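Handheld gripper units: budget for 2 or 4?

praltik_ops
Posted 01/11/2019

Putting together an equipment request for manipulation data on laundry and other soft goods. Current plan is two handheld grippers, parallel fingers, camera in the housing. Quote from Skikora is $400 per unit without fingers or memory cards. My manager wants to know why we can't buy one arm and teleoperate it. Looking for numbers from people who have run either.

MacAulay
Handhelds. An arm needs a bench, a power drop, a guard and someone trained to reset it. You also can't carry it into a bedroom. Budget line I would add: spare fingers. Printed ones wear at the pinch face and thin cloth starts to slip. We order 25 pairs at a time.

lranasinghe
Disagree on the arm. Handheld data still has to be transferred to whatever you deploy on, and that engineering time never shows up in the equipment request. If the target is a fixed folding station, buy the arm first.

For the handheld side, this is the kind of work you'd be paying for:

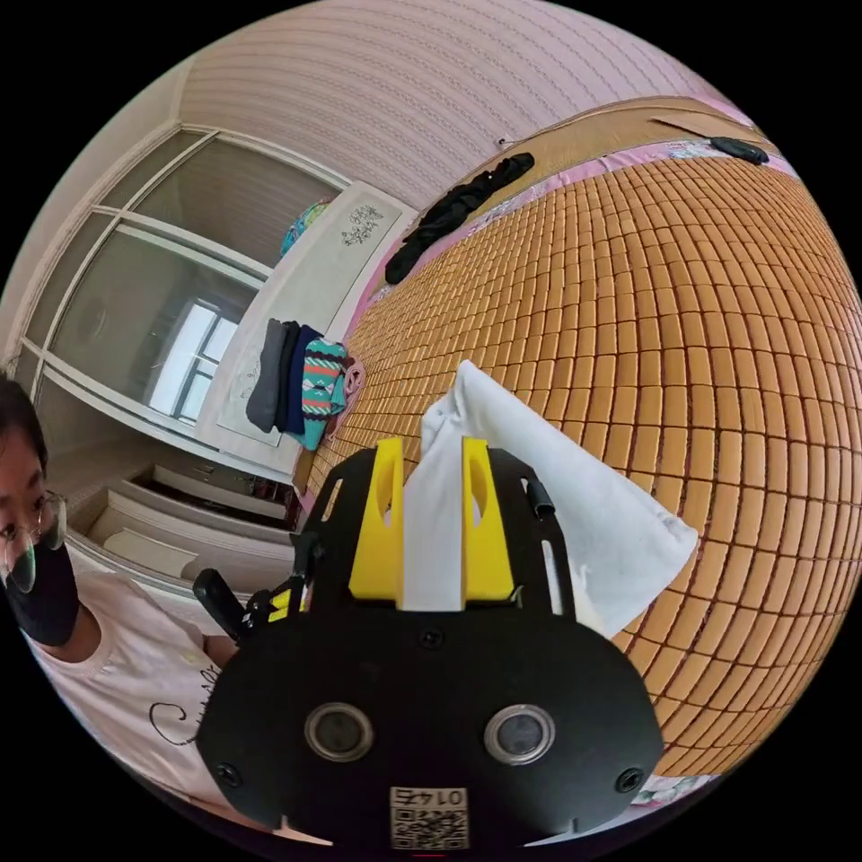 Yellow fingers on a white cloth, bamboo mat over the bed.

Note the wide-angle view. The mat, the wardrobe and the operator's face mask are all in it. If you collect in homes, plan for consent forms and a review pass before anything is shared. I charge that to the project as labor, separate from hardware.

praltik_ops
Useful. Target is not a fixed station, so the arm is hard to justify this year. Does the mat matter? I had no line for work surfaces.

MacAulay
Cheap, so put it in. Cloth on a soft mattress and cloth on a firmer surface behave differently when the fingers come in low. I'd collect on both.

Comodier
I would not buy 25 pairs of anything before a pilot. Get two units, run them through August, log failures, then order. Our first batch of fingers was scrapped after the mounting plate changed.

MacAulay
Fair if your plate is still changing. Ours was frozen. Ask Skikora for the plate drawing and revision policy before you sign.

lranasinghe
Also ask whether calibration is included. Ours was a separate item and purchasing bounced the first order over it.

Lakmal Ranasinghe

praltik_ops
Revised request: two units, one small set of spare fingers, cards, two mats, calibration quoted separately, review labor on its own line. Arm deferred to the next cycle. Will post Skikora's answer on the plate when I have it.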